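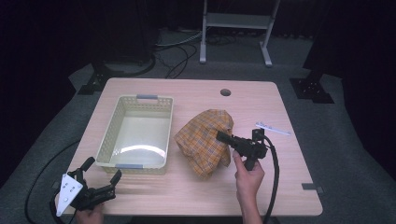 Chapter 7
Sorting and Storing Household Textiles

In this chapter you will learn to:
– set up a work surface for sorting cloth items
– choose a container that suits what goes in it
– place, fold and label textiles so they can be found again
– keep a simple shelf record

Key terms: holding basket, open weave, perforated wall, rim line, shelf record

Most homes and small workplaces own more cloth than they think. Dish towels, napkins, scarves, dust cloths, pillow covers and spare curtains all take up room, and they are handled more often than almost anything else in the building. When they have no set place, they end up on chair backs and in the bottoms of closets. Clean items get mixed with used ones and everything is washed again.

The Gronora guest house had this problem. It has a linen room with 40 baskets on open shelves, and when Salamatu Nwosu took over as housekeeping supervisor in June, the staff were folding on beds, on the ironing board and sometimes on the stairs. She moved all of the sorting to one table. Her second change was a rule that each item is picked up, looked at and put in its basket before the next one is touched. We will come back to the Gronora linen room several times in this chapter.

7.1 The Work Surface

A sorting table needs a smooth top. Rough or splintered edges catch on loose threads, and a tablecloth slides around under the work. Rounded corners are kinder to fabric and to hips. A light-colored top makes stains and lint easier to see, though a dark one will do if the lighting is good.

Clear the table before you begin. Pens, keys and paper clips get folded into cloth without anyone noticing, and an ink mark on a napkin is usually there for good. If the table has a cable hole, keep small things such as buttons and safety pins away from it.

Put the container on one side and the unsorted cloth beside it, within easy reach. Right-handed workers often like the basket on the left, and left-handed workers often like the reverse. Try both.

7.2 The Holding Basket

A holding basket is any open container that keeps a group of textiles together between washing and use. Plastic baskets with perforated walls are a common choice. They weigh little, they wipe clean, and the openings let air reach the fabric. They also let you see something of what is inside without lifting it down from a shelf.

Low walls suit small cloths. In a deep basket the bottom items are forgotten, and people dig for them and spoil the folding on top. A good working depth is one where a flat hand can reach the bottom without the elbow going past the rim.

Cloth can go into a basket in two ways. Flat folding takes longer and gives you neat stacks. Loose placing, where the cloth is gathered or folded over once and set down, is quick and does no harm to dust cloths and other items that will not be ironed. The limit on loose placing is the rim line. A single soft cloth may stand above the rim with no trouble on a table, but on a shelf it will drag against the board overhead.
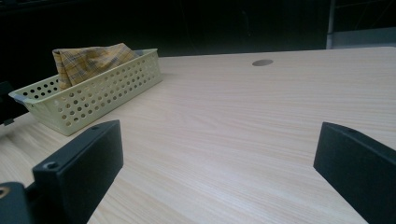
7.3 Labels and the Shelf Record

A label should name the kind of item and the room it belongs to. "Napkins – dining room" is enough. Tie or clip the label to the short end of the basket, on the side that will face out.

The shelf record is a single sheet kept near the door. When Nhung Lưu wrote the first one for Gronora, she listed 162 items on it, one line to a basket, with a column for the date of the last check. Table 7.1 shows the column headings she used. Copy them into your notebook before going on to Activity 1, and leave enough blank lines for the textiles in one closet or drawer at home.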